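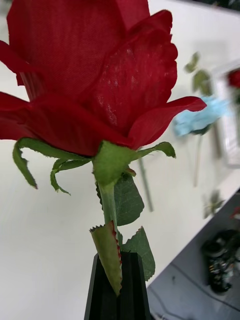 A red fabric rose, with its green sepals and stem.

Community News | Arts & Crafts

Fabric flower table returns to the Bernalen hall

The fabric flower table is back for the fall season, beginning 4 October 2024. Sessions run from 10 a.m. until noon in the side room at Bernalen Hall. Use the parking lot entrance, as the front door stays locked in the mornings.

Oksana Didenko is leading the table again. The first session covers roses, starting with the petals and ending with the sepals, the part most people found hard in July. Sepals cut from loosely woven cloth fray at the edges. A thin line of glue along the cut edge will hold the threads, but it has to dry before the sepal is curled. Anyone who likes a ragged look can skip the glue.

Curling the petals takes some practice. Oksana rolls the top edge over a knitting needle and leaves the lower part flat so it can be wrapped around the stem. Large outer petals should go on last and sit a little lower than the ones inside them. If a petal flops, take it off and move it down.

The hall has almost 100 wire stems left from last season, along with green tape and a box of leaves. Red and cream fabric will be provided. Bring your own scissors and, if you have one, a small pair of pliers. Each session costs $6, payable at the door in cash or by check.

Finished flowers can go home with you or into the arrangements for the winter supper. Roy Rudd is putting those together and needs 40 stems. He would like mostly red, with long stems that can be trimmed to fit the vases. Leave them in the tall bucket by the piano, with no name tag needed.

Old silk flowers are also welcome if the petals are sound. Dusty ones can be brushed off with a dry paintbrush. Please take off any ribbon or florist's foam first.

To save a seat, sign the sheet outside the office or leave a message for Samran Thongdee at the front desk.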